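Flikcombe Institute of Continuing Studies
Consumer Product Design, Handout 4
Labels, Controls and Plain Instructions

Purpose of this unit

Students will learn how written instructions and the layout of controls work together in small household goods. Reading for this unit is chapter 3 of the course packet.

1. Controls and grouping

Users look for order before they read. Controls that serve related tasks should be placed near one another and given a common size and shape.

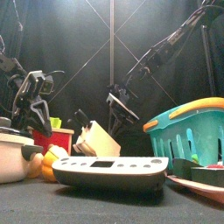

Grouping reduces the amount of text a product must carry. A user who can tell one set of controls from another needs fewer words on the panel. The white-topped toy appliance follows this pattern, with three small gray buttons on each side of a black display window and a larger round one near the right end. Students should note that difference in size is itself a form of label, and that it must be used sparingly.

2. Wording

Each instruction should contain one action. Begin with the verb. Warnings are placed before the step to which they apply. Terms used on the product must match those in the leaflet exactly.
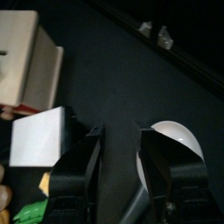
3. Testing a leaflet

A leaflet is tested by giving it to readers who have not seen the product. The tester records where each reader stops, turns back or skips a line. No help is offered during the reading.

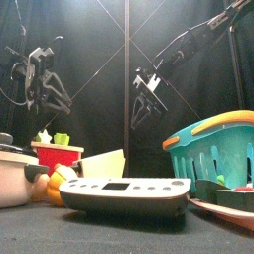
The tester then revises only those lines at which readers stopped, and repeats the test with new readers. Revising the whole leaflet at once makes it impossible to tell which change had an effect. The Kusuma leaflet in the course packet went through 4 versions on this basis.

4. Assignment

Rewrite the Jaltari kettle leaflet, item 769 in the reading room, in no more than 13 steps. Attach the original with your changes marked. 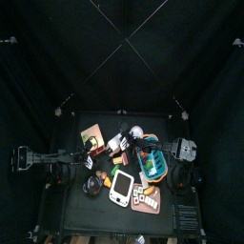
Flikcombe, 13/12/2020

Assignments are due at the first class meeting in March. Work is to be left at the Prokon Building front desk in a sealed envelope bearing the course title and student number.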